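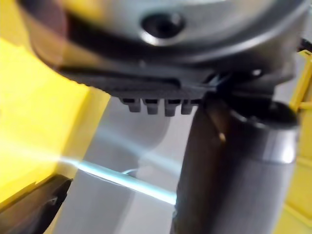

The gripper with a dark cylinder upright beneath its finger, yellow surfaces to either side.

Robots at Otico: your questions

We've had so many good questions from colleagues at the Pliltine site since the cells were announced, and we've gathered up the ones that come up most often over tea!

Will I lose my job?
No. All 206 of us stay on. Some duties will change, and your team leader will sit down with you well before anything does.

What will the robot do?
It takes over the repeated lifting and placing, up to 3000 moves a shift, which those of you who have been on that bench since 2013 (and your poor wrists) know all too well. Checking, packing and anything fiddly stays with people.

I'm not good with computers. Can I still be trained?
Of course you can. Janari run the course, it's done in paid hours, and you may repeat it as often as you like.

Can I stop it if something looks wrong?
Yes, always, and you will never be told off for it.

When does the Cárdenas site get theirs?
We hope in December, though we'd sooner be late than rush anybody.

Last updated 25 May 2023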